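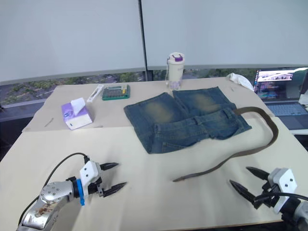 *Folded denim shorts with a long leather belt partly through the loops.*

# Suris Rotary Leather Punch

I have owned three rotary punches. The first came from a discount bin and bent the second time I used it. The second was a Jarkov, which worked for several years until the spring snapped. The Suris is the third, and I have been using it since June. I paid $49 for it at Kakakhel, a leather and shoe repair supplier that also sells online.

That is a lot for a punch. You can buy one that looks almost the same for a quarter of the price. The question is whether the extra money gets you anything, and for me it mostly did, with a couple of complaints.

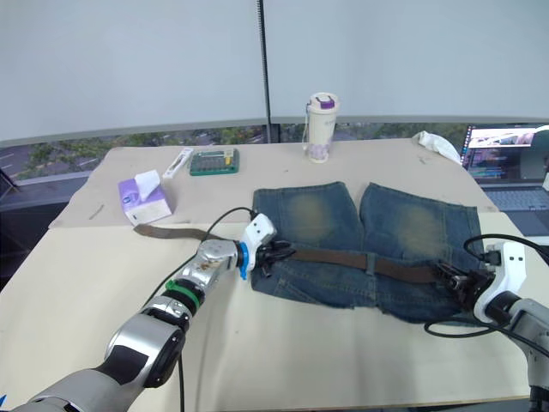
**By Brock Lavoie**
February 21, 2019

## What you get

The box has the punch, one spare tube, a spare brass anvil, and a small hex key for changing the anvil. There is a folded sheet of instructions in very small type. It tells you how to turn the wheel and where to put a drop of oil. It doesn't tell you which tube goes with which belt buckle, so you will need to measure the prong yourself.

The wheel carries six tubes, with the sizes stamped into the wheel next to each one. On the Jarkov the sizes were printed and wore away within a year. The stamped numbers on the Suris are shallow but still easy to read.

It weighs 386 grams on my kitchen scale. That is heavier than the Jarkov, and you feel it if you are punching for a whole afternoon. For one or two belts it doesn't matter.

## Cutting

On ordinary belt leather the Suris goes through in one squeeze. I have used it on straps, bag handles, a dog collar, and two watch bands. The holes come out round, and the slug usually stays in the tube until the next one pushes it up. The two largest sizes need a firm grip. My wife has smaller hands than I do and could not close it all the way on a thick work belt with the biggest tube, though she managed everything else.

The handles use a double joint, so the force you need is less than on a plain punch. The cheaper ones skip this. If you only ever buy one punch, look for that joint, whatever the brand.

Thin leather is the weak spot. On soft lining leather the smallest tube leaves a few fibers at the back of the hole, and I have to twist the tool a little to free it. Putting a piece of scrap leather or heavy card underneath solves most of it. The old Jarkov had the same trouble. I tried the Suris on heavy canvas too, and it cut, but the edges frayed right away. Use a grommet for canvas.

I also tried one layer of rubber floor mat. It went through. I would not do it often, as it left black residue inside the tube that took a while to pick out.

## The wheel and the lock

The wheel clicks firmly into each position. There is a bit of side play, less than I expected. What I don't like is the handle lock. It is a wire loop that flips over the end of the handles, and it comes loose in a drawer. I have opened the drawer twice to find the punch sprung wide and wedged against the top. Now I keep a rubber band on it.

The grips are plain dipped plastic. One of them had slid forward slightly by winter. I pulled it off, cleaned the handle, put a little glue inside, and it has stayed in place.
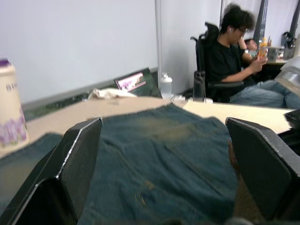

Looking after the punch takes very little time. After a session I clear the tubes with a toothpick, wipe the wheel, and put one drop of light machine oil on the pivot. A second drop goes on the handle joint every couple of months. Don't oil the tubes, or the first hole in your next belt will have a dark ring around it. Any old cloth will do for wiping. A wrinkled, faded green one like the one on the table, with its tan streaks, is fine for metal, but I would use a clean one before touching light-colored leather. The anvil should be checked now and then for deep rings. When it gets marked up, turn it to a fresh spot, and once the whole face is worn, swap in the spare.

## Compared with the Pulo

A neighbor lent me his Pulo for a weekend, so I tried both on the same scrap. The Pulo is lighter and has a better lock, a sliding catch that stays where you put it. It costs less as well. Its tubes were duller, but his has seen years of use and mine has not, so I won't hold that against it. The Pulo's tubes don't unscrew. When one goes, you replace the tool. On the Suris each tube comes out with pliers, and Kakakhel sells them singly.

## Should you buy it?

If you need one extra hole in one belt, take the belt to a shoe repair shop. Mine charges a few dollars and does it while you wait.

If you punch leather every month or so, the Suris is a good buy. It cuts cleanly, the parts can be replaced, and the sizes stay readable. Budget for a rubber band.

**Good:** clean holes, double-jointed handles, replaceable tubes and anvil

**Not so good:** poor lock, heavy, grip came loose, struggles with soft thin leather

**Rating:** 4 out of 5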